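The Case for an Empty Cupboard

Every December the same advice comes back, dressed up a little differently. Buy bins. Buy a turntable. Buy clear tubs with lids, and labels for the tubs, and a second shelf to stand on the first shelf. I followed it faithfully for years. I spent 485 dollars one winter on things whose whole job was to hold other things, and by spring I couldn't find the scissors.

So I have my doubts about the storage business. My neighbor Etelka Pap swears by it. She has 18 matching tubs in one hall cabinet and says she saves time every morning. Maybe she does. I've watched her take down four of them to get at a roll of tape, and I didn't see much time being saved.

What bothers me is that the advice nearly always starts with the stuff. Sort it, group it, contain it. Very few people tell you to open the doors and look at what the cabinet is before you decide what goes in. Most of them are pretty simple inside. There's a drawer on top, a shelf, a floor, and that's the lot.

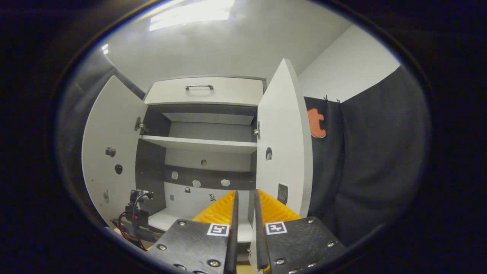
White cabinet with both doors open: a wide drawer across the top, one shelf, and the lower compartment beneath.

Two compartments and a drawer can do a lot of work if you let them. Put the heavy things on the bottom, where you don't have to lift them over your head. Put what you use daily on the shelf. The drawer will become a junk drawer whatever you do, so I'd give up on that one early.

Gwilym Owen, who fits kitchens and has more patience than I do, tells me people want deeper cabinets every year. I asked him whether they were happier afterward. He said they called him back and asked for pull-outs – at 49 dollars apiece, plus his time. I don't blame him for taking the work.

I'm not against shelves, or even against the odd tub. Flour needs one. But I'd like somebody to show me a household that bought its way to tidy and stayed there for a full year. Until then I'm keeping one shelf bare, and my sister can go on asking me what it's for.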